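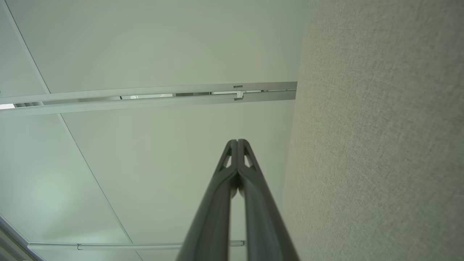
Gripper with fingers closed, open day at the Grekard automation center.

The Grekard automation center opened its work areas to the public in February. Some 200 visitors attended over the course of the afternoon, among them students, local employers and residents of the Butach district. Tours left the front desk at regular intervals, and each group was limited to 29 persons so that all guests could follow the work at close range.

The pictures on this page were taken in the fabric handling area, where staff of the Mivar project presented their work on clothing. The project studies how robot arms can pick up, spread out and fold garments of the kind found in any household. Cloth changes shape each time it is touched, and a method that works well for a towel may be of little use for a shirt with sleeves or a lining.

Guests were told that the project has recorded 2,000 folding attempts to date. Printed summaries of the results were offered at the Mivar desk - these remain available on request from the center's front office.

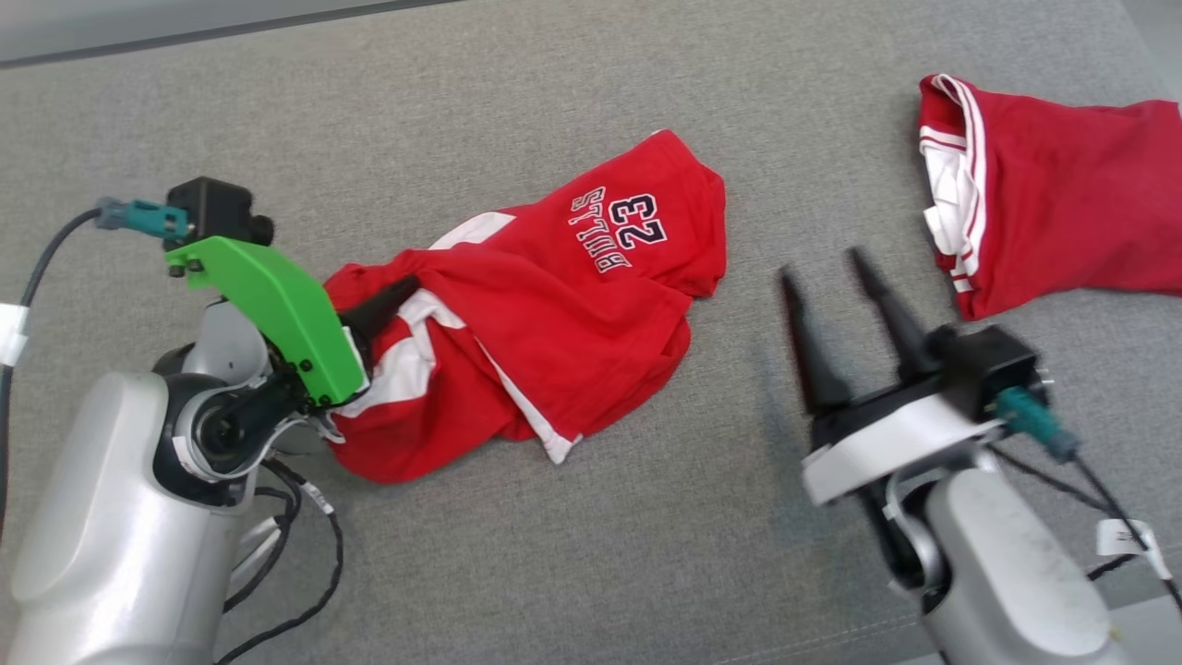 Two arms at work on red sportswear. The left gripper holds the jersey, marked "BULLS 23," while the right gripper is open.

Hakim wrote in the guest book that the folding session was the part of the tour most worth the trip, and asked whether the center would consider a longer session next time, with a chance for guests to bring in clothes of their own. The same entry suggested that the talk be given before the demonstration, as several terms used by the presenters were new to the group.

The center thanks all guests who left comments. Both suggestions have been passed on to the project staff and will be taken up when the next program is prepared. Items brought by guests would need to be checked in advance for loose buttons and pins.

School groups may apply for a separate visit during the spring term. Applications should state the number of students and the preferred time of day. Visits begin at 10 a.m. and last two hours, including a short talk and time for questions. At least 7 places on each tour are set aside for accompanying adults.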